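We write data software for x-ray and electron imaging labs. Most of it runs between a detector and a disk, where few people look unless something has gone wrong.

## About Staneck

Staneck started because two of our founders were tired of hearing that the data problem was solved. They had spent years at beamlines where each new detector came with a promise: faster readout, smarter compression, answers while the sample was still in place. Then the users went home with a box of drives and called in three months later to ask why half the scans wouldn't open.

We are a small company, and we'd like to stay small enough that the person who picks up the phone has read the code. Our main office is in Vuvstead, on the second floor of a building we share with a dental lab. There are 10 of us. Six came out of research groups and still argue like it.

## What we make

Our main product is Edine, a program that takes frames off a detector, checks them, and hands them to whatever reconstruction code the lab already uses. It doesn't do the reconstruction. People ask us to add that every year, and every year we say no, since good open packages exist and the scientists who wrote them know more about it than we do.

Edine does a few dull jobs:

- It checks that every frame arrived, in order, with its motor positions attached.
- It flags frames that look wrong and keeps them anyway. Deleting data is your decision.
- It writes files that can be opened without Edine.

We care most about the last one. If you stop paying us, your data should still be readable by a graduate student with a free afternoon.

Liu is the smaller tool, a viewer for looking at a scan as it comes in. We named it late on a deadline and never got back to it. It shows a rough preview and the words "rough preview" are printed across the top. Some customers have asked us to take them off. They stay, as we've seen what happens when a preview ends up in a talk.

## What we don't believe

We don't think "real time" means much until somebody says how late is too late. Ask any vendor, including us, for that number in writing, measured on your network during a busy shift.

We are doubtful about software that picks the next measurement for you. It may work well for some experiments. We've tried several versions, and the ones that did best were tested on samples whose answers were already known. We'll keep trying them. We won't sell one yet.

We also don't trust our own benchmarks very far. Of the 73 test runs we did before the current version of Edine, the failures taught us more than the averages, so we send the whole log to anyone thinking of buying. A couple of labs have read it and decided against us. One came back.

## How we work with labs

A new site gets a trial on its own hardware with its own data. We don't do canned demos. If the trial goes badly we write up why and you keep the report.

Support is by phone and email, 6 a.m. to 10 p.m. Eastern. We used to claim round-the-clock coverage, which in practice meant a very tired person with a laptop, and we dropped it from the contract.

Prices are per instrument, not per user, and they're the same for a university as for a company. We know that's unusual. We got tired of guessing which one a national facility was.

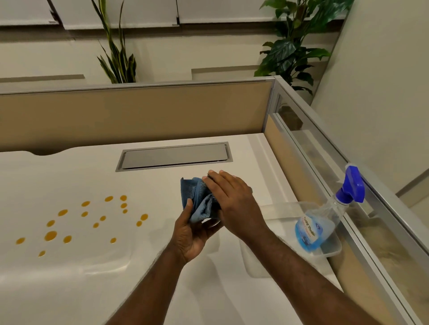 ## Working here

We hire rarely, usually one person in a year, and we post openings on this page in November. You don't need a doctorate. You do need to be able to say "I don't know" in a meeting with a customer and then go find out.

There's no coding test. We'll send you a broken data file and pay you for the day you spend on it.

## Getting in touch

Write to the Vuvstead office through the contact form. Tell us what detector you have, what you were promised, and what you're getting. Please leave out the slide deck.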